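Section 9. Preparing the Home for a Foster Dog

This section applies to all foster households registered with the Skircombe Animal Shelter and its Tranham annex. Complete every step before the collection appointment. Households fostering a cat or rabbit should refer to Section 13.

9.1 Before collection

1. Select one room in which the dog will spend the first several days. A spare bedroom or den is suitable. Garages, sheds and enclosed porches are not accepted.

2. Check all doors, window screens and yard gates. A gate that can be pushed open from the inside must be fitted with a second latch.

3. Remove house plants, medication, electrical cords and small objects to a height the dog cannot reach when standing on its hind legs.

4. Set up the crate against a wall, away from radiators and direct sun. Leave the crate door tied open.

5. Confirm the collection time with the foster desk, extension 1342. Ask for Hertta Toivonen or Elli Pelkonen.

CAUTION: Do not bring a resident dog to the collection appointment unless the foster desk has requested it. Introductions are arranged separately under Section 11.

9.2 Transport

1. Fit the collar and harness supplied by the shelter before leaving the building. Staff will check the fit.

2. Attach both leads. One person holds the leads at all times; a second person opens doors.

3. Place the dog in the vehicle crate or secure the harness to the seat belt anchor.

4. Drive directly home. Do not stop at a store, park or friend's house on the way.

Note: Some dogs drool or vomit during their first car ride. Report this to the foster desk only if it continues after arrival.

9.3 The first evening

1. Walk the dog on the lead to the toilet area, then into the prepared room.

2. Offer fresh water at once. Offer half of the usual evening meal after the dog has settled.

3. Keep visitors away and keep children seated and quiet.

4. Allow the dog to approach in its own time. Do not reach into the crate or lean over the dog.

CAUTION: A frightened dog may bite without growling first. If the dog freezes, turns its head away or shows the whites of its eyes, move back and leave the room.

9.4 Feeding area

Feed only the diet listed on the release sheet. A change of food must be approved by Dr. Thodoris Gkikas and is made gradually.
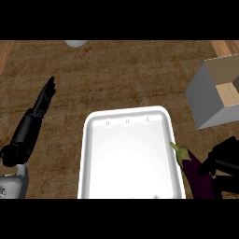
Food and water should be kept in the same place for the whole foster period, away from the doorway and the crate. A dog that is unsure of its surroundings will often eat only where it has eaten before. On bare wood, stand the bowls inside a large rectangular tray, such as the white one shown, so that spills stay off the floor and the whole feeding area can be lifted out for cleaning. Wash the bowls daily with dish soap and rinse them well.

Note: Resident pets must be fed in a separate room with the door closed.

9.5 Records

1. Enter meals, toilet breaks and any medication on the daily sheet.

2. Return the sheet to Sirkka Ruotsalainen at each weekly visit.

3. If the dog refuses all food for a full day, or escapes, call the duty line immediately — do not wait for the next visit.

Section revised Mar 23, 2018. Replaces the February edition.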